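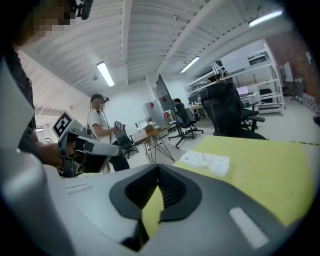

Figure 7.1 Two hand-held grippers, one of them held by a person in dark clothing.

Chapter 7
Water, Guests, and Neighbors

Learning goals
After working through this chapter, you should be able to:
Explain why visitors and residents often draw very different amounts of water from the same supply
Read a simple monthly water record for a small hotel or guesthouse
Describe how the timing of a tourist season can matter as much as its size
Discuss who ought to pay when a supply has to be enlarged

7.1 A dry summer in Brallside

If you have ever stayed in a small seaside town in the hottest part of the year, you probably took a shower when you came back from the beach, and perhaps another before dinner, and you probably gave very little thought to either one. Most of us don't. We are on vacation, the bathroom is clean, the towels are thick, and the water comes out when we turn the handle. Let's begin this chapter by following that water backward, out of the bathroom and down the street and up the hill to the place it came from.

Brallside is a town of 1,631 permanent residents on the south coast of the island of Sudia. It has 19 guesthouses, a short row of restaurants, a harbor wall where children fish, and one reservoir, which was built long before the first guesthouse opened its doors. In December you could walk the whole length of the waterfront and meet mostly people who live there. By the middle of summer the town is full, the rain has stopped, and the farmers in the valley behind it are irrigating their bean fields. All three things happen in the same few weeks, and you will want to keep that in mind when we come to look at the monthly figures in Section 7.3.

A resident of Brallside uses 140 liters of water a day at home. A guest uses 500. When students first see those two numbers side by side, they tend to blame the guest (all those showers!), and there is something in that, but please be patient a little longer. The larger number also takes in the laundry, the kitchen, the pool if there is one, the garden that has to look green in the brochure, and the leaking toilet in the back room that the owner has been meaning to fix since spring. A good deal of a guest's water is used while the guest is out sightseeing.

The town tried several things. It asked visitors to reuse their towels. It raised the price of water for everyone, which the older residents thought very unfair, and you may find yourself agreeing with them. Later it joined a metering program called Belay, under which each guesthouse reads its own meter every morning and shares the result with the others. We will return to Belay in Section 7.4, and compare it with the quite different path taken by Stikimia, a mountain resort with plenty of rain and, oddly enough, many of the same arguments.

Before you read on
Think of the last place you stayed away from home. Where did its water come from? If you don't know, how might you have found out while you were there, and whom would you have asked? Write a few sentences in your notebook and hold on to them, as you will need them for the exercise at the end of Section 7.2.

Key terms
peak demand, per-guest use, metering, seasonal pricing, shared supply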